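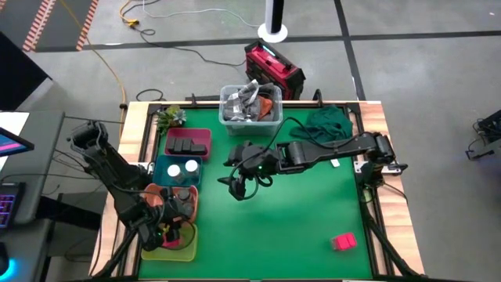 4. Positioning the lamp

This section covers placing the Sitside 403 lamp over a table or bench once the base has been assembled. Models sold under the Ngata name use the same column and clamp, but the switch is on the cord.

Before you start
Unplug the lamp. You will need the hex key from the parts bag and a tape measure. The clamp fits tops with a square edge. Do not fit it to a glass top or to a lip that is glued on.

4.1 Fitting the clamp

1. Choose the side of the table opposite your writing hand.
2. Slide the clamp over the edge until the back plate sits flush.
3. Turn the screw by hand until it stops, then a quarter turn with the hex key. Do not go further.
4. Lower the column into the clamp. It drops the last 8 mm once the key and slot line up.
5. Feed the cord down behind the table and fasten it to the leg with the ties supplied.

CAUTION: The arm is sprung. Keep one hand on it when you cut the transit strap.

4.2 Setting the height and angle

1. Raise the lamp head clear of whatever normally stands on the table. At full extension it reaches 112 cm above the clamp.
2. Tilt the head so that the bulb cannot be seen from your chair.
3. Tighten the elbow knob until the arm stays where you leave it.

Note: Glass bottles, jars and metal lids throw back bright spots of their own. Set the lamp with your usual things in place – an arrangement tested on a bare table often has to be done again. 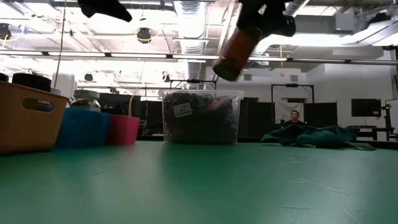 Loan Đồng wrote to us from Tramthorpe that she gets fewer bright spots with the head low and well off to one side, and that the middle dimmer setting is plenty for labelling after dark. We have found the same with the wide shade. With the narrow shade, start higher and work down.

4.3 Checking for glare

Smooth mats and varnished tops can reflect a ceiling light as well as the lamp, so check one at a time.

1. Turn the lamp off and leave the room lights on. Sit in your normal position and look for a pale streak or patch.
2. If you see one, move the chair or the table before you touch the lamp.
3. Turn the room lights off and the lamp on. Look again.
4. Swing the arm outward a little at a time until the patch leaves the area you work in.

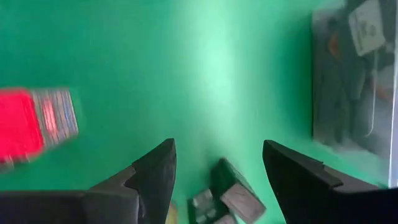
Figure 3. Pale streak of reflected light on a green surface. The colour is darker toward the sides.

A matte desk pad can be used if the streak will not move. Wipe the tabletop dry before laying it down.

4.4 Keeping the area clear

Leave a hand's width around the shade on all sides. Cloths, paper and plant leaves must not rest against it. Keep bins and baskets low enough that the arm can pass over them.

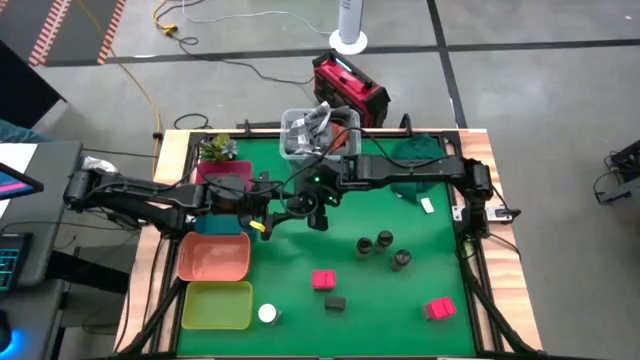
Figure 4. Cloth items in a clear plastic bin, with a potted succulent to the left.

Recheck the clamp screw after the first month, and again whenever the table has been moved. If the arm sinks overnight, see 6.2, Adjusting the spring. Replacement knobs and ties can be ordered from Restness using the number on the underside of the base.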